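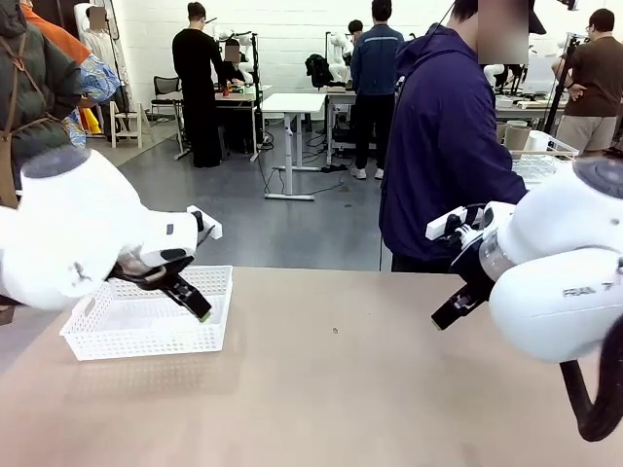

I've been trying to get our shared workroom to stop swallowing all the small stuff, and I'm down to arguing with myself over baskets. Ours is a big room with a lot of people coming through, so anything with a lid gets left open and anything deep turns into a junk pit by lunchtime. What I've got on the table right now is the shallow white plastic kind, the one with the grid of holes in the sides and a cutout handle on the end, and I really like it so far (you can grab it with one hand!). The plan is that it holds cardboard tubes from paper towels and toilet paper, which we save for cord wrapping and seed starting and whatever else people dream up. Does anybody use these for tubes? Do you lay them flat or stand them up? I can buy up to 4 more before I run out of shelf, so I want to get it right first.

Tane Treloar

---

leonie_pearce wrote:
Stand them up, 100%. I did the flat thing for a whole winter and every time I pulled one out the rest rolled over and filled the gap, and then I'd have a tube on the floor. Upright in something deep, like a wastebasket or a Kukent bin if you can still find those, and you can see at a glance how many you've got. Shallow baskets are for clothespins.

waqas.a wrote:
Disagree with Leonie, sorry! Upright is great until you have mixed lengths. The short ones sink to the bottom and you never see them again. I lay mine flat, long ones at the back, and I don't let the pile get higher than the rim. When the basket is full we stop saving them. That was a hard sell at my house (my son thinks every tube is a telescope) but it's the only rule that has held up.

Tane Treloar wrote:
Okay, I'm leaning Waqas's way, mostly because I already own the shallow basket, ha. I've started laying them in flat and a bit on the diagonal so they don't take off rolling the second somebody bumps the table. Brown cardboard on white plastic is easy to spot too, so people do seem to toss them in the right place.

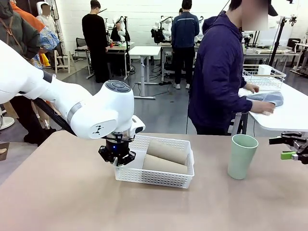
The other thing I can't decide is labels. Last September I put labels on every single thing in the room, down to the pencil mug, and half of them had curled up and dropped off before the month was out. With the holes in the walls there's barely any flat surface to stick one to anyway. I was thinking a luggage tag tied through the mesh? Or would that just catch on everything?

fasilg wrote:
Luggage tag is good, just keep the string really short. I use the Nosteck ones, the paper kind with the metal ring, and thread them through a hole near the corner. Mine are all numbered because I run the supply closet at Whitcombe and we're at 519 items on the master list, don't ask. For one basket of tubes I'd skip the label completely. People can see tubes.

leonie_pearce wrote:
"People can see tubes" is exactly what I thought about my upright bin, and my brother-in-law put umbrellas in it.

urho_h wrote:
I'm going to be the grump here. Why are you saving them at all? I threw out 106 of them when we moved (my wife counted, I didn't ask her to) and I have not missed a single one. If you need one, wait a few days and there will be one. A basket on the work table is table space you could be using. I'd put it under the table or on a shelf and leave the top clear.

waqas.a wrote:
Urho, come on, some of us have extension cords! One cord folded up into each tube and the drawer finally closes. But yes, 106 is a lot of tubes.

Tane Treloar wrote:
Ha, I see your point about the table space. It's only living there while we sort, and then it goes on the low shelf with the Vodgate boxes. Cups are getting their own spot and I'm not letting them anywhere near the tube basket, or it'll be a cup basket inside a week. I tried the two tubes straight across this time, one behind the other, and I think I like that better than the diagonal. It ought to make adding shorter ones easier.
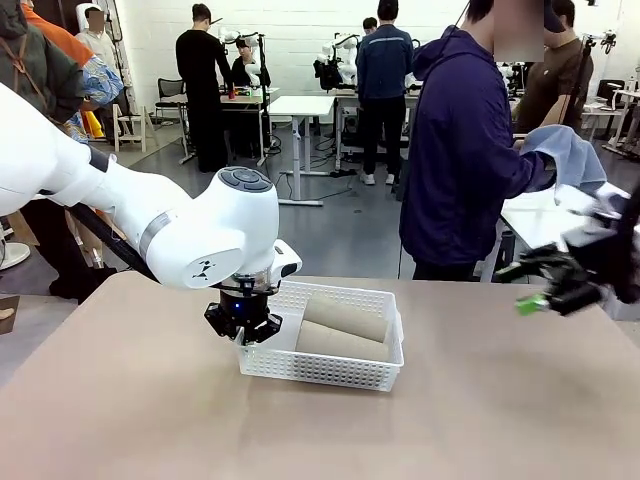 Flat and parallel, 2 tubes in.

fasilg wrote:
Straight across looks tidier to me. Keep the open ends pointing the same way you reach in from and you can hook one out with a finger.

leonie_pearce wrote:
Fine, it looks nice. Come back and tell me when it's full and somebody grabs one off the bottom.

urho_h wrote:
Still say recycle them. The basket's good though. Where did you get it, and does it come in a deeper size? I could use one for gloves.

Tane Treloar wrote:
It was already in the cupboard when I took over the room, so I don't know the brand, sorry! I'll look on the bottom when I'm back in and post it if there's a name.

Contact the moderators | Copyright remains with individual posters | Back to top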